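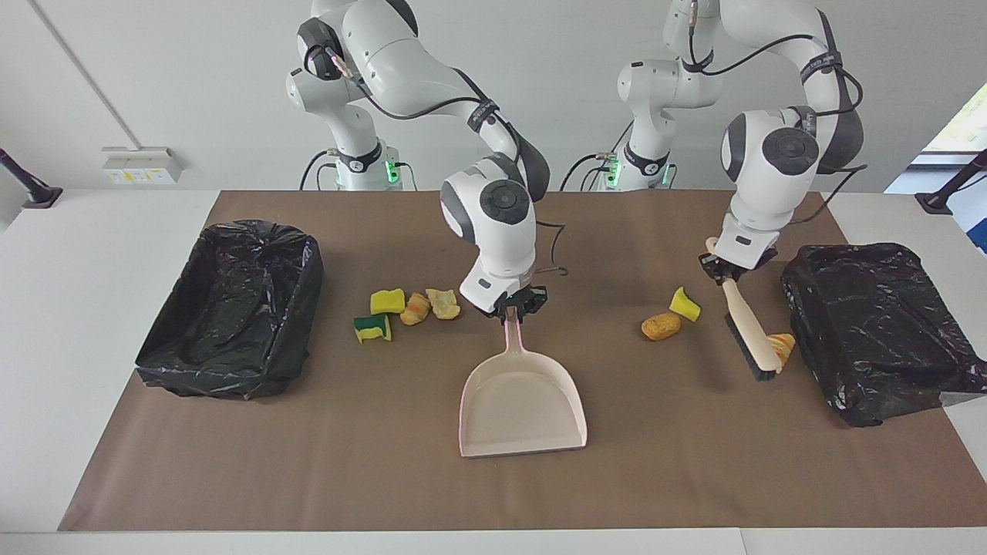
Section 7. Table clearing with the two-arm station

Applies to: Irnadcombe site, break kitchen and prep room. Station name on the schedule: Rendine. Read section 6 (power and stop button) first. If you have not been signed off on the stop button, stop here and get signed off.

What changes for you

The arms do the sweeping. You do the setup, the checks and the bags. Clearing used to be the last job of the shift and it fell on whoever was slowest out the door – that job is off the rota now. In its place there is a setup at the start of the run and a check at the end, and both are paid time. Put them on your sheet under code 41. Not under "cleaning". Payroll bounces it.

Wiping down the sink, the fridge and the floor is still by hand. Same rota as before.

Before you start

You need:
– brown paper, one sheet, wide enough for the work area
– two shallow trays
– two black liners
– dustpan
– hand brush with the long handle
– Jeltau log sheet (clipboard by the door)

Setup

1. Clear the table. Mugs, phones, keys, all of it.

2. Lay the paper flat. Leave a strip of bare table at the front so you can see if the sheet has crept. Tape the back corners only.

3. Line both trays. Liner goes right over the rim and under. Push it down in the middle so there is a hollow. A crinkled liner is fine, a liner standing up in a peak is not – the brush catches it.

4. One tray at the far left, one at the far right. A corner over the edge of the paper is OK.

5. Check the lights on both arm bases. Green on both, go on. Any other color, go to 7.4.

6. Hand over the tools. Press HOLD on the panel, wait for the fingers to open, offer the tool handle first. Dustpan to the arm's right gripper, brush to the left. Right and left are the robot's, so if you are standing at the front facing it they are the other way round. Everybody gets this wrong once.

7. Press GRIP. Let go when the fingers have closed, not before. Give the handle a light tug.

8. Step back behind the floor line. Press RUN.

CAUTION: Do not reach over the paper while either arm is moving. Not for a sponge, not for your lunch. Press HOLD, wait, then reach.

CAUTION: Keep sleeves, lanyards and apron strings clear of the cables on the arms. They swing a bit near the wrist.

7.1 What it will pick up

Dry sponges, bread ends, rolls, croissant bits. Crumbs mostly, though flaky pastry leaves some behind and you will need to go over it.

Not for the arms: anything wet, glass, cutlery, foil lids, paper napkins (they ride up the bristles). Take those off first.

Heaviest single item is 200 grams. A whole loaf is over. Break it up or bin it yourself.

Note: sponges go in the same bin as food at this site. We asked about splitting them. Answer was not yet.

7.2 During the run

You do not have to stand and watch. You do have to stay in the room. Prep, restock, paperwork, sit down if there is nothing on – all fine, and your supervisor has been told so. You are not expected to take on a second station while this one runs. If someone asks you to, point them to this page.

Slow is normal. It will stop and line up again, sometimes twice for one piece. Leave it alone unless it tries the same piece for a third time, then HOLD and move the piece towards the middle of the paper by hand.

7.3 End of run

1. Wait for both arms to park.
2. HOLD. Take back the brush, then the dustpan. Hand under the tool before you press OPEN or it drops.
3. Look under the tray rims and along the back edge of the paper.
4. Tie off the liners, bag out.
5. Fold the paper inwards and recycle if clean, trash if greasy.
6. Fill in the log. Start time, end time, number of times you pressed HOLD. Be straight about teh holds, they are used to fix the machine and do not go on your record.

7.4 If something is off

Light not green – do not run. Note the color, call the Ní Mhurchú desk, ext. 81.

Brush slips round in the fingers – HOLD, take it out, offer again a bit higher up the handle.

Dustpan tips – grip is off center. Same fix.

Paper bunches – HOLD, flatten, re-tape. If it tears, new sheet.

Arm stops and will not restart – leave it where it is. Do not push it. Call ext. 81 and clear the table by hand that shift, the old way, and put the extra time on code 41 aswell.

Next: section 8, Swapping gripper pads.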